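### 4.2 Changes in the packing room at Clustham

The second site was the training supply unit at Clustham, which prepares suture practice sets and small instrument sets for nursing and surgical courses. Two-arm stations were introduced there under the Curus project, after the earlier trial at Jarman. Before the change, each packer worked alone at a bench and completed a set from start to finish. The daily target was 300 sets per bench.

With the stations in place, the work was split. The arms handle the pouches and practice pads, and a packer stands at each station, sorts the incoming instruments and checks the finished sets. The target for the room as a whole went up to 600 sets, and benches that had been used by one person were joined in pairs.

We interviewed the packers twice and collected 61 written shift notes. Most comments concerned pace. Packers said that they used to speed up in the morning and slow down after lunch, and that the station did not allow this. Several had asked for a pause control within reach of the left hand. It was added in August, and the notes written after that mention pace less often.

The second common subject was the zipper. Clear pouches are hard to grip when they lie flat, and the pull can end up under a fold. Packers learned to lay the pouch with the zipper toward the arm and to smooth the film before letting go. This step was missing from the written procedure. Wanpen Noiphan, the shift lead, put it on a card at each station, and new staff were trained from the card.

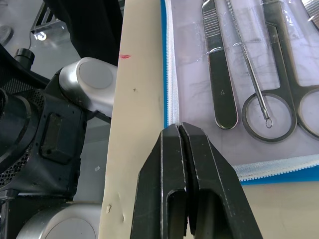 *Figure 3. Gripper at the zipper of an instrument pouch, with the practice strip and second arm at left. The pouch holds scissors and a scalpel handle, among other instruments.*

Packers also reported a change in how they judged their own skill. Under the old system, speed was visible to everyone on the board by the door. At the stations, the skilled part of the job was preventing stops, and the board did not record it. One packer with long experience said she felt "like a helper on my own bench." Two others preferred the new arrangement because their wrists hurt less by the end of a shift.

Management at Clustham has since replaced the board with a log of stops and their causes. The log held 370 entries when we closed data collection. We compare it with the records from Caltdale in Section 4.3.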